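Slide 4: Fruit and greens on the display rack

Pick up from Marina Christodoulou's part on shop windows. Say that artificial grapes are sold by the bunch and get handled all day, so shine matters less than how the berries sit on the stem. 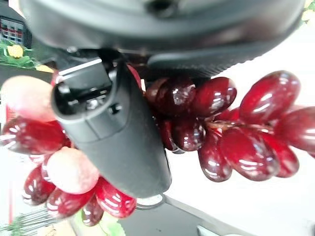

Red bunch, with two pale pink grapes at the left.

Pause. Then the rack. Tilted crates let people see the fruit from standing height. Keep one color to a crate. Mention the Grustell order: 113 bunches, 2 styles of leaf.

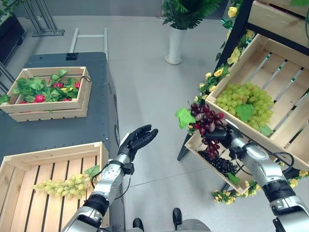

Green grapes in the upper crate, lettuce and peppers on the cart.

Point out the yellow roses on the left edge of the rack. Take questions on cleaning here, 5 minutes, then hand over to Stepan Mykhailiuk for prices.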